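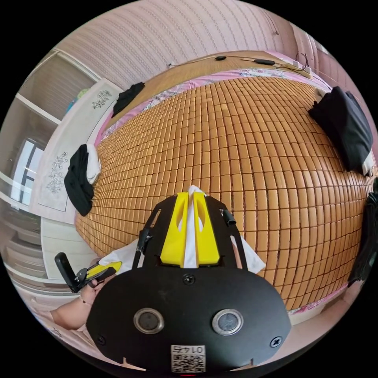 Why does folded laundry so rarely get as far as the wardrobe?

Because the bed is nearer. It is flat, it is at a kind height for the back, and it is free for most of the day, so clean clothes land on it and stay until somebody wants to sleep.

Chapter 2
The Bed as a Workbench

Almost every household manual tells you to fold at a table. The households of Wivton, where much of the material for this book was gathered, own tables and fold on beds. We shall follow the households.

A bed has its faults as a work surface. A soft mattress swallows the edge of a shirt just as you try to square it, and a loose sheet travels along with whatever you drag across it. A summer mat made of small tiles helps a good deal. It gives a firmer top, and the rows serve as a ruler for anyone who cares whether the left sleeve matches the right – a smaller group than the manuals suppose.

Dark clothes deserve a section to themselves (2.3). Put four black garments on one bed and you have a single black heap with opinions. Linings are your friend here: a pale lining tells you which way out the thing is before you have folded it wrongly. Fold the small pieces first, lay them near the headboard, and leave the bulky bundle until last, when you will resent it no matter what.

White cloths are easier to see and harder to forgive. Pick one up by the middle and it hangs in two wings; pick it up by the corners and it becomes a rectangle again. Most of section 2.4 is an expansion of that sentence.

Before reading on, time yourself with 19 items from your own basket. Students at Dokville took anything up to 60 minutes, including one long telephone call. Write your figure in the margin. You will need it in Chapter 5, where we come to the shelf above the bed and the chargers that breed there.

Reader comments

The bit about linings saved me an argument. More on socks please.

Tried the corner method on a fitted sheet. Is there a Chapter 2b?

My copy has the Molamura folding chart bound in upside down. Still works.

Contact the publisher | © Śliwiński Household Texts | Back to top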